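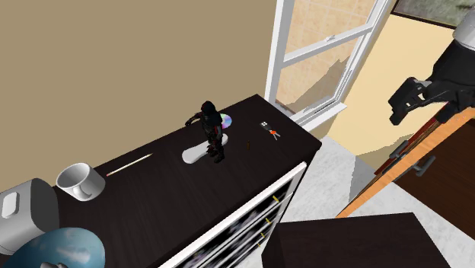

Small figure, disc and key fob on a dark cabinet top.

7 min read

The Parotetti Paper Trimmer After a Whole Lot of Scrapbook Pages

I have been meaning to write this review since spring, and every time I sat down to do it I ended up cutting paper instead, so I suppose you already know which way it's going to go. But stay with me, because I do have some complaints (one of them fairly big) and I know a good many of you are trying to decide between this one and the Byun, which I owned for years and still have in the closet.

A little background for anyone new. I scrapbook in the old-fashioned way, with real photos and real glue, mostly in big square albums, and I also make cards in the slow months when I've run out of pictures to print. That means I cut a lot of cardstock and a whole lot of patterned paper, and I cut photos too, which is where I get nervous, because you can buy another sheet of gingham but I can't face going back to the print counter for one crooked snapshot. A trimmer is the tool I touch more than any other. More than scissors, more than my tape runner, more than the bone folder I'm forever losing under things.

The Parotetti is a sliding-blade trimmer, the kind where you lower a clear arm over the paper and run a small cutter along a track. I paid $38 for it at the Flistcombe craft fair, where there was a demo table and I got to try it on three kinds of paper before I opened my purse. I'd urge anybody to do that if they get the chance! I have bought so many things from a picture on a box, and I've been sorry about most of them.

What I noticed first

The arm stays up. I know that sounds like a silly thing to lead with, but if you have ever used a trimmer where the arm flops back down on your knuckles while you're trying to line up a photo with both hands, you'll know why I was so pleased. It has a stiff hinge with a bit of resistance, and it stays wherever you leave it. On my Byun I used to hold the arm up with my chin. I'm not exaggerating, my daughter has teased me about it in front of company.

The second thing was the measuring grid. The lines are printed dark and thin, and they go all the way under the cutting track and out the other side, so you can check both halves of your paper before you commit. The numbers are big enough that I can read them without the good glasses. There are little marks for the common photo sizes as well, which I thought I wouldn't use and now use constantly. You slide the print over until it kisses the mark, press down, cut, done.

The extension ruler swings out from underneath and locks with a small click. It's a bit wobbly at the far end, and I'll come back to that.

How it cuts

On ordinary patterned paper it's lovely. One pass, light pressure, and the edge comes away clean with no fuzz. I like to make long skinny borders to run along the bottom of a page, and those are the real test of any trimmer, because if the track has even a little play in it your strip comes out fatter at one end. I cut 16 strips in a row for a Christmas border one evening in December, all from the same sheet, and laid them next to one another on the mat, and they matched. I called my husband in to look and he was very polite about it.

Plain cardstock takes one firm pass or two easy ones. I prefer two easy ones. The heavy, toothy kind that I buy for card bases wants two for sure, and if you rush it the blade will skip and leave a little whisker in the middle that you have to go after with scissors. That's no worse than any other sliding trimmer I've tried, and a good deal better than some.

Photos cut beautifully, and I was holding my breath for that one. The clear arm has a soft strip along the bottom that grips the print and keeps it from creeping, and it hasn't left a mark on a single glossy picture of mine. Do wipe the strip now and then with a dry cloth, though, because bits of glitter will find their way onto it, and glitter under a gripping strip is exactly as bad as you'd imagine.

Vellum, so-so. It cuts, but it wants to wander, and I've had better luck putting a sheet of scrap paper behind it. Glitter paper I wouldn't try with a blade you care about. I keep an old dull one for that, wrapped in tape with a G on it.

The blades

Now for the grumbling. The blades are good but they don't last as long as the package lets you believe, or at least mine didn't. I kept a tally on a sticky note inside my drawer for the first one (I'm nosy about these things) and it had made 339 cuts when it started dragging on patterned paper. You may do better if you don't cut as much heavy stock as I do. Some of you probably don't cut anything thicker than a grocery list, and then I expect it would last ages.

A pack of replacements is $11, and you'll find they aren't carried everywhere. The craft store in Jesetcombe had the trimmer itself on the shelf, a nice tall stack of them, and not one pack of blades to go with it. The young woman at the register was sweet and offered to order some, and they did come, but I was without for long enough that I had to get the old Byun out and apologize to it. So if you buy the Parotetti, buy a pack of blades the same day. Don't be like me and think you'll pick them up later.

Changing them is easy enough. You slide the carriage to the notch at the end of the track, give it a quarter turn, and it lifts out. The new one drops in and turns back. I did manage to put one in backward, and it felt like trying to cut with a spoon, so if that happens to you, don't panic and don't push harder.

The extension ruler

I said I'd come back to this, and it's the one that bothers me the most. With the ruler folded in, the trimmer sits flat and steady and I trust it completely. With the ruler out, there's some give at the tip, and when I'm cutting a full sheet of album paper down for a title page I find I have to press the ruler down with my wrist to keep the corner square. It's a small thing and I've learned to do it without thinking. Still, for a tool that gets everything else so right, I was disappointed, and I do think a little foot under there would fix it. I wrote to the company to say so, in a friendly way, and got a friendly letter back that didn't say much.

If most of your cutting is photos and card bases, you'll hardly ever swing the ruler out and you can forget I brought it up. If you do big square layouts and nothing else, try it in person first.

Compared with the Byun

The Byun is heavier, and there's a comfort in that. It stays put on the table like a sleeping cat, while the Parotetti has rubber feet that work well on wood and less well on my plastic craft mat. The Byun's blades were easier to find, too. But its grid wore off in the spot where I slide paper in, right over the numbers I needed, and the cutting track developed a bow that no amount of coaxing would take out. And there was the business with my chin.

For taking to crop nights, the Parotetti wins without any contest. It slips into the side pocket of my tote next to the album, and it's light enough that I don't leave it at home when I'm tired. I've lent it around the table plenty of times, and it has come home in one piece every time, though once with somebody else's sticker on the arm (a small pink mushroom, which I've left there).

Little tips, if you do get one

Store it with the arm down and the carriage parked in the middle of the track, so the blade isn't resting in one of the end notches. Mine was catching at the top for a while and this cleared it up.

Blow out the groove every so often. Paper dust packs in there like lint in a dryer.

For thin strips, put the narrow side under the arm and keep the wide side in your hand. I did it the other way around for years, on every trimmer I've ever had, and blamed the trimmer.

Would I buy it again? Yes, I would, with the blades in the same bag. I'm knocking it down a star for the wobbly ruler and the hunt for replacements, which makes it four out of five, and it lives on my table full time. I'm going to try the scoring attachment next, which fits into the same carriage and is supposed to make a nice crisp fold for cards, and I'll add a note at the bottom of this page when I've had a proper go with it.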